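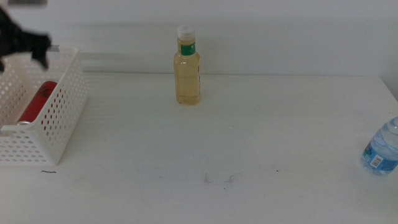
Can the Hiswood folding workbench be left outdoors over winter?

Leave it out under a roof if you must, but not in the open. The frame is galvanized and will take the weather. The top is solid ash with an oil finish, and standing water will lift the grain and open the glue joints. A carport or covered porch is fine as long as rain can't blow in on it.

Hiswood Folding Workbench

Item number 1818
Made by Prorklow

The Hiswood is a full-size workbench that folds flat against a wall or into the back of a station wagon. It was drawn by Tormod Granström, who wanted a bench he could plane on without it walking across the floor, and who had no room in his garage to leave one standing. The current version has a wider foot than the first one and a different latch. Everything else is the same.

It is sold in one size and one finish. We ship it assembled. You take it out of the box, unfold the legs, push the two latches home and start working.

What you get

Bench with legs attached
Front vise, fitted
Two bench dogs, steel
Hex key for the leg bolts
Small tin of top oil
Printed instructions

The top

The top is ash, glued up from full-length staves with the growth rings standing upright so it moves as little as possible through the seasons. Both faces are finished, and the top can be unbolted and turned over when the first side gets rough. Most people who use the bench for general work won't need to do that for many years. If you do a lot of gluing or chiseling you may want to sooner.

Dog holes run in a single row along the front, in line with the vise. They are a standard three-quarter inch, so holdfasts and dogs from other makers will fit. We don't drill a second row at the factory. You can drill your own, but stay clear of the two steel crossmembers underneath. Their positions are marked in pencil on the underside of each top, and on a paper template that comes with the instructions.

The legs

Each pair of legs is one welded piece. They fold inward, one over the other, and the front pair has to go in first. If the bench won't close, you have folded the back pair first. Open it up again and start over. Don't force it.

The feet are rubber and screw in and out to level the bench on an uneven floor. Once you have it level, tighten the locking nut on each foot with a wrench. If the nut is left loose the foot will slowly turn as you work and the bench will start to rock.

Load

The bench is rated for 400 pounds spread over the top. It is rated for 80 pounds hanging from the front vise with nothing on the bench to balance it. These are working limits, and the bench should not be used as a step or a scaffold at any load. The latches are made to hold the legs open under a downward push. They are not made for somebody climbing up on one end.

The vise

The front vise is made by Strand and has a quick-release lever. Squeeze the lever, slide the jaw up to the work, let go, and give the handle a half turn. The jaw liners are beech and held on with two screws each. Replace them when the faces are no longer flat, or make your own from any close-grained wood.

Put a drop of light oil on the screw every few months. Grease is not a good idea here, as it picks up sawdust and the half nut stops dropping in properly. If the vise starts to slip, clean the screw with a stiff brush and mineral spirits before you assume something is worn. We get a fair number of vises sent back that only needed brushing out.

Wall mounting

The wall bracket is sold separately and is made by Flikeck. It holds the folded bench flat with the top facing out, and you lift the bench off it to use it - the bracket is for storage only and doesn't carry the bench while you work. It has to be screwed into studs. Drywall anchors are not strong enough, whatever the package says. On brick or concrete, use sleeve anchors.

The bracket comes with lag screws for wood studs. Hang it so the bottom of the folded bench clears the floor by an inch or two, which makes it easier to sweep under and much easier to lift off.

Oiling the top

The top leaves the factory with two coats. It should get another coat after the first month or so of use, and then whenever it starts to look dry. Wipe the oil on with a cotton rag, let it soak in, and wipe off whatever is still sitting on the surface. Do both sides of the top, even if you only use one. A top that is oiled on one side only will cup.

Rags with oil on them can catch fire by themselves if they are wadded up. Lay them out flat outdoors until they are stiff, then throw them away.

Glue drips come off with a scraper once they are hard. For sanding out stains, 80 grit is as coarse as you should go, and finish with something finer along the grain before you oil.

Flattening

All wood tops move a little. If yours has gone out of flat over its first winter, check the top bolts before you get out a plane. They sit in slotted holes so the wood can move, and if they have been overtightened the top can't slide. Back each one off a quarter turn, leave the bench in a heated room for a couple of weeks and check again with a straightedge. In most cases that is all it takes.

If it does need planing, take the dogs out and drop the vise jaw below the surface first. Eilif Amundsen in our repair shop will flatten a top for a fixed price if you can bring it in. You can unbolt the top and leave the legs at home.

Spare parts

Every part can be bought on its own. The ones people ask for most are the rubber feet, the latch springs and the jaw liners, and we keep those on the shelf. Tops and welded leg pairs are made to order. Leg pairs from the first version do not fit the current bench because the hinge is in a different place, so please look at the latch before you order. If it's a round knob, you have the first version. If it's a flat lever, you have the current one.

Parts orders go to Nima Parsa. Include the item number and the color of the dot on the underside of the top, near the vise.

Delivery

The bench goes out by freight on a small pallet. The driver will bring it to the curb and no farther, and it takes two people to carry. The freight company calls ahead to set a time. Deliveries are made between 8 a.m. and 5 p.m.

Check the box before you sign. If a corner is crushed, write that on the delivery slip, and open the box while the driver is there if they will wait. Damage reported later is still covered, but it takes longer to sort out.

Orders placed now ship in April. The ash is drying and we would rather have it late than have it wet.

Returns and warranty

You can return an unused bench within thirty days. You pay the freight back. A bench that has been used can't be returned, but if something on it fails we will repair or replace the part. The frame and welds are covered for as long as you own the bench. The vise is covered by Strand's own warranty, and we handle the paperwork for you. The top is covered against glue joints opening up, except where the bench has been stored in the open.

For questions before you buy, ask for Meenakshi Alva. If you want to try the bench first, there is one set up in the showroom with a few hand planes and some scrap pine next to it.

Goes with this bench

Flikeck wall bracket
Strand holdfast, single
Jaw liners, beech, pair
Top oil, large tin
Canvas cover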